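Call for Participants: Okthorpe Update Deferral Study
Okthorpe, endpoint software group, Brasov office
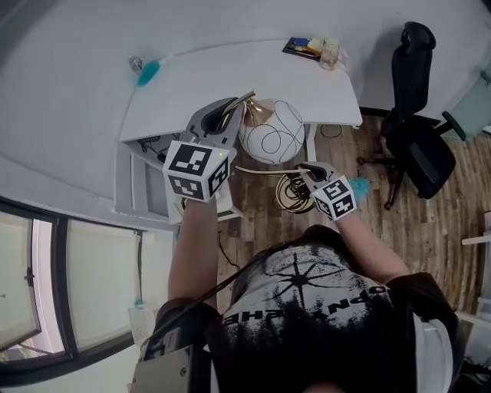

Purpose of the study

Okthorpe is recruiting people to test a new version of Ekau, its update scheduler for desktop computers. Ekau decides when operating system and driver updates are downloaded, when they are installed, and when the computer is restarted. The current version uses fixed rules set by an administrator. The version under test builds a schedule from the hours in which the computer is normally idle.

We want to measure how often the new schedule interrupts work, how long security updates wait before they are installed, and how often a user overrides the proposed restart time. An earlier round covered 237 computers, all of them in offices with a central administrator. This round is for computers managed by the person who uses them.

Who can take part

You must be 18 or older and be the main user of the computer you enroll. You need administrator rights on it. Computers owned by an employer are accepted only with written permission from the employer's IT department.

The computer must meet the following requirements:

64-bit Windows 10 or Windows 11, Home or Pro edition
30 GB of free space on the system drive
A network connection that is not set as metered
No other third-party update manager installed, including trial versions
Restore points turned on for the system drive

Dual-boot computers are accepted if Windows is the default entry in the boot menu. Virtual machines are not accepted. Laptops are accepted, but please note that Ekau does not install firmware updates on battery power, and a laptop that is rarely plugged in will produce little usable data.

What you will do

The study starts in September and runs for nine weeks. In the first week Ekau only records idle periods and changes nothing. From the second week it takes over the update schedule. You will be asked to:

Install the Ekau client and leave it running for the full period
Complete a short form once a week
Report any failed update or unexpected restart through the tray menu
Join one remote interview of 30 minutes near the end

Apart from this, use the computer as you normally would. Do not change your working hours or leave the computer on overnight for the study. You can postpone any restart, and you can pause the client completely. A pause longer than five days in total ends your participation, but you will still be paid for the weeks completed.

Data collected

The client records update identifiers, download and install times, restart times, exit codes, power state, and periods of keyboard and mouse inactivity. It does not record keystrokes, window titles, file names, or browsing history. Records are kept in a local log that you can read before it is sent — the upload runs once a day and can be set to ask first. Logs are stored under a participant number and deleted at the end of the analysis. The list linking names to numbers is held separately from the logs.

Payment

Participants receive 19 euros for each completed week, paid by bank transfer after the final interview. A week counts as completed when the form has been submitted and the client has sent a log for at least four days.

Known issues

On computers with Bako disk encryption, the first restart after installation may ask for the recovery key. Have the key available before you install the client. Some graphics driver packages are reported as failed when they have in fact installed correctly. Report these anyway, with the exit code.

How to apply

Send the Windows edition and build number (run winver to find them), the computer model, and the free space on the system drive to the study coordinator, Ifeanyi Dauda, using the contact form on the Okthorpe site. Select "Update deferral study" as the subject. Do not send serial numbers or product keys. Applicants who meet the requirements will receive a consent form and a download link. Places are assigned in order of application, with a limit on the number of identical computer models.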